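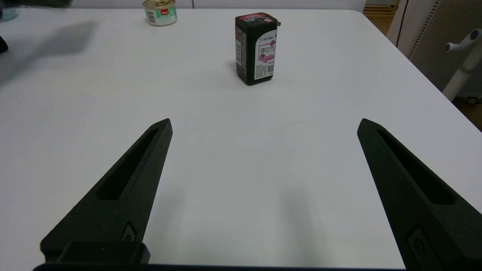

A reader in Oston wrote back to the last issue to say we'd gone soft on the council, that a town borrowing to pay the interest on what it already borrowed is broke and somebody should use the word. Fair enough. Broke, then, or close to it. Still think the word hides more than it tells you, so a quick go at the numbers before the meeting. Written in a rush on Sunday, January 5, 2025, papers all over the kitchen, so forgive the state of it.

What Oston owes: $34 million. Most of it is the Shi bridge loan, taken out when rates were next to nothing and everybody at the public meeting clapped. I clapped. The rest is the pool roof, the drains on the low side of town and a bit left over from the old depot that I can't get a straight answer on. Have asked. Will ask again.

The bridge loan is the trouble. Fixed rate for the first stretch, then it floats, and the fixed stretch is over. The repayments went up in the spring and the council covered the gap out of the roads reserve. Then the roads reserve ran low so they covered it with a short loan from Biltano. That's the bit our reader is cross about and I dont blame them. A short loan at a high rate to feed a long loan is what people do with credit cards, and it ends the same way.

Now the new offer. Biltano wants to roll the lot into one loan over 40 years. Lower payment each quarter, which is the line on the front of the brochure, in green. Total paid over the life of it, a great deal more, which is in the table at the back. Read the table at the back. There's also a fee for paying early, so if rates fall we can't just walk down the street and get a better deal. Nothing crooked in any of that. It's what lenders do. They're labouring to make it sound like a favour, though.

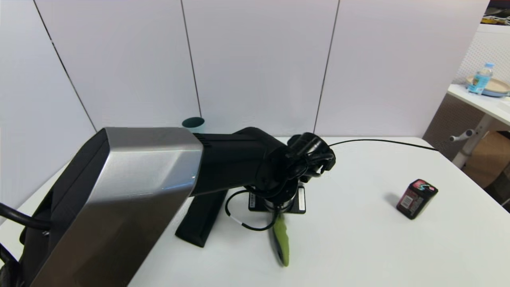
The council has 2 ways to go, as far as I can make out. Take the long loan and breathe easier now, with our kids still paying for the bridge after it's due for replacement. Or keep the loans seperate, pay out the short one first, and put the rates up to do it. Neither will win anybody a seat. There's been talk of selling the Zulamum land as well, the paddock behind the showground, but that only works once and the valuation is old. Also it floods. Wouldn't count on it.

On the rates question. A rise hurts pensioners and renters more than it hurts me, and any plan that skips over that isn't a plan. But we're paying already, just not on the rates notice. We're paying in the potholes on the bypass road and in library hours and in the drains job that stopped halfway along and has had orange mesh round it since winter. Cuts are a charge too. They just don't get posted out with a due date on them.

My own view, for what it's worth: pay out the short loan first, ask Biltano for a shorter term without the exit fee, and publish the whole repayment table in the local paper, not the brochure version. If they say no to the exit fee, get a quote from somebody else. I can't find any sign that a second quote was ever asked for. Happy to be corrected on that, it would cheer me up.

Couple of things to bring up if you get the mike on the night:

What does the floating rate have to hit before the new loan is cheaper than the old ones.

Where the roads reserve gets topped up from, and when.

Whether the depot debt is in the total or sitting somewhere off to the side.

Questions from the floor are 2 minutes each and they do cut you off, so write yours down. Submissions close at the end of January, paper or email, the front counter at the Oston office will take them by hand. Short is fine. A few lines in plain words gets read, the long ones get "noted".

More on the pool roof next issue if the figures turn up.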